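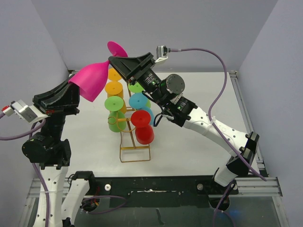 Clastex：拒绝与推辞日记条目集

分享 5　评论 2

说明文件，随数据一起发布。改动数据之前请先改这份说明。

概述

Clastex 收录 1,000 条短日记，内容都是写日记的人在某一天拒绝了别人，或者想拒绝而没有拒绝。条目来自 Delley 练习册的使用者。Delley 是一本练习“说不”的小册子，每页留一块空白，让人当天晚上写下白天遇到的请求、自己怎么回答、回答之后心里是什么感觉。使用者写完后可以选择把某几页交给我们，也可以一页都不交。

整理这批条目，起初是为了修订练习册。Marjorie Horrocks 写第一版时，例子大多出自她自己的办公室经历，读者反映和家里的情况对不上：推掉一个会议，跟推掉母亲让你周末回去搬柜子，难处不在一个地方。后来做写作课和小组讨论的人也来要这些条目，于是有了现在的版本。

每条日记包含的字段

一共 5 个字段，都在同一个表格文件里，每行一条。

id：条目编号。编号不连续，撤回的条目留下空号，以后也不会补上。

text：正文，已经去掉人名和地名。长短差别很大，有的只有一句“又答应了”，有的写满一页半。

relation：提出请求的人和写日记的人是什么关系。取值为家人、伴侣、朋友、同事、上级、邻居、陌生人、其他。前任配偶归入“其他”，这一点有过争论，目前不打算改。

outcome：当时的回答。取值为拒绝、答应、拖延、部分答应。“我看看吧”“回头再说”这类话一律标为拖延，即使写日记的人认为自己已经拒绝了。

afterfeel：事后的感受，由写日记的人自己在页脚勾选，我们不改。没有勾选的留空。空值请不要当作“平静”处理，练习册里另有“平静”这一项。

样例

下面几段摘自正文，标点按原样保留。

“同事问能不能替她值周四的晚班，我说不行那天有事。其实没事。说完一下午都在想要是她问我什么事我怎么答。她没问。”
relation：同事；outcome：拒绝；afterfeel：不安

“弟弟又借钱。我说这个月可以给一半。挂了电话觉得一半也不该给，但是比以前全给强一点。”
relation：家人；outcome：部分答应；afterfeel：空

“楼上请我帮忙收快递，收了，她出门很久，我家门口堆得走不过去。下次要先问清楚多久。”
relation：邻居；outcome：答应；afterfeel：烦躁

“他问我是不是生气了，我说没有。这算不算一种答应？”
relation：伴侣；outcome：答应；afterfeel：难过

最后这一条该不该收进来，标注时意见不一。里面没有明确的请求。现在保留，如果你的用途要求每条都有清楚的请求，请自行筛掉同类条目。

收集方式

练习册使用者把愿意交出的页撕下来寄回，或者拍照上传到 Wonovo 的收件页面。Wonovo 只负责接收和转交，不保存正文。纸页由 Shirley Ackroyd 录入，错别字不改，看不清的字用方框代替。涂掉的内容不录，哪怕还能辨认。

交页的人要在背面写明同意公开。没有写的，录入前已经退回或者销毁。未成年人的页不收。练习册本身没有年龄限制，所以偶尔会从内容里看出作者还在上中学，这样的条目发现一条撤一条。

去除身份信息

人名换成“某人”或者关系称呼，地名、单位名、学校名换成“某地”“某单位”。店名一般也换掉。病名保留，因为不少请求本身就和陪诊、照顾病人有关，换掉以后读不懂。如果病名少见，又和其他细节连在一起，容易让熟人认出来，就整句删去，并在原处留省略号。

方言词不换。有些词外地读者看不懂，附带的词表里有解释，词表还不全。

标注

relation 和 outcome 由 2 名标注者分别填写，即 Barry Bickerstaff 和 Wilfredo Panganiban。不一致的条目当面讨论，讨论后仍不一致的，按正文里写日记的人自己的说法来。自己也没有说法的，relation 填“其他”，outcome 填“拖延”。

分歧最多的是“拖延”和“拒绝”。很多人习惯用沉默、岔开话题或者晚点回消息来推掉事情，写的时候又说“我拒绝了”。标注说明的初稿以写日记的人的说法为准，后来改成以当时说出口的话为准。初稿时标的条目已经全部重看。

另一处麻烦是一条日记里写了好几件事。我们只标写得最长的那一件。篇幅差不多的时候，标先写的。

适合的用途

编写和修订沟通类练习材料。小组讨论时拿来朗读，让参加的人说说换了自己会怎么回答。写作课上作为日常口语的素材。比较面对家人和面对同事时推辞的措辞。

Pirzada 读书小组用的是正文单独打印的版本，不带 outcome，先让大家猜当时是怎么回答的，再对答案。这个做法效果不错，打印版已经放进附件。

不适合的用途

不要用来判断某个人的性格，也不要用来给人打“讨好程度”之类的分。条目里只有一个晚上的几行字。

不要拿这里的比例推论一般人多常拒绝别人。会买一本练习说不的册子的人，本来就觉得自己在这件事上有困难，愿意把页寄出来的又是其中一部分。交上来的页里，做成了的事大概也比没做成的更容易被寄出，这一点我们没有办法核对。

不能代替咨询。有些条目写到被威胁、被控制的关系，那不是练习几句话能处理的。用在小组里的时候，请带组的人先通读一遍，挑出不适合当众念的。我们没有单独标出这些条目，试过一次，标准定不下来。

已知问题

周末的条目偏少，练习册的版面按工作日排，周末的页排在后面，很多人没有翻到那里。

afterfeel 的选项在练习册重印时调整过，旧版的“轻松”和新版的“松了口气”现在合并成“轻松”。写日记的人未必觉得这是同一回事。

有少数条目像是隔了很久才补写的，语气更像回忆。没有字段标出来。

“上级”里混有客户。早期的录入表没有客户这个选项，写日记的人又常说“上面让我”，分不清是谁。

方框代替的字有时正好落在“不”的位置上，整句意思不明。这类条目的 outcome 不太可靠。

更新与撤回

寄过页的人可以随时要求撤回，写明当时的大致内容即可，不必说明理由。收到后 2 周内从数据里删除，并在更新记录里写下编号，不写内容。已经下载旧版的人，请定期对照更新记录，把撤回的条目从自己的副本里去掉。

下一次更新预计在九月，主要补周末的条目，另外会增加词表里的解释。如果来得及，也会把客户从“上级”里分出来。

使用条件

可以免费用于教学、小组活动和非营利的出版物，请注明 Clastex。引用单条正文时附上编号。不得尝试找出写日记的人是谁。商业用途请先来信。

改写过的句子请不要当作原文引用。之前有一份讲义把几条日记拼成一段，读起来像同一个人写的，请避免这样做。

联系

数据和撤回事宜找 Dean Haworth，练习册内容方面的问题找 Marjorie Horrocks。来信请写明所用版本。

分享 5　评论 2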